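Sponges for the shared kitchen, Zuvcombe house list
June, 9.40 pm
Posted by the kitchen rota, second floor 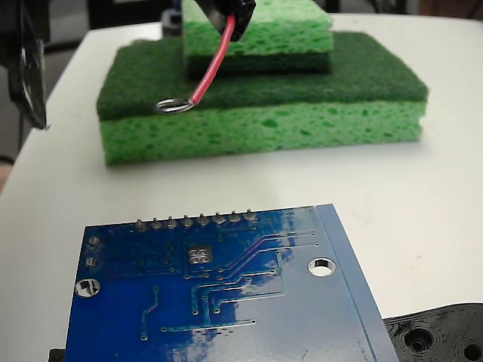
How often should we change the washing-up sponge? Every two weeks, and sooner if it smells after you have rinsed it.

I answer to the message from this morning, which I quote here so that everybody can follow:

> Hello all, the sponge by the sink is again in a bad state. I do not
> want to blame anyone, but I think it was used for the floor and then
> for the cups. Could we please agree on some rule? Also, is it true
> that the green rough side has scratched the new pan? I paid 492 for
> the set and I would like to keep it nice.

Thank you for writing this. I am in favour of a rule and I propose a simple one. We keep two sizes of sponge. The large one is for pots, oven trays and the hob. The small one is for cups, plates and cutlery. For the floor please take a cloth from the bucket, never a sponge.

About the pan: yes, the dark green side can scratch a coated surface. Please use the light green side on it, with warm water and a little patience. If the food is burnt on, leave the pan to soak for an hour — this helps more than rubbing.

After washing up, squeeze the sponge well and stand it on its narrow side, so that the air can come to it. When it lies flat in the sink it stays wet until the morning, and then it begins to smell. I have also tried boiling old sponges, as my aunt always did. They looked better, but after a few days the smell was back, so I have stopped with this.

For buying: the Kurnitz shop near the bus stop sells them in packs, and Sinaga has them too, but there the soft part comes away from the rough part quite early. I would stay with Kurnitz. There is still 125 in the kitchen tin, so it is not necessary to collect money now.

When a large sponge is worn out, cut off one corner and put it under the sink for the drain and the bins. With the missing corner it is easy to recognise.

If somebody disagrees about the two sizes, please write to the list before the end of the month. I will put a short note above the sink when I am back from Prikavdale.

With kind regards from the second floor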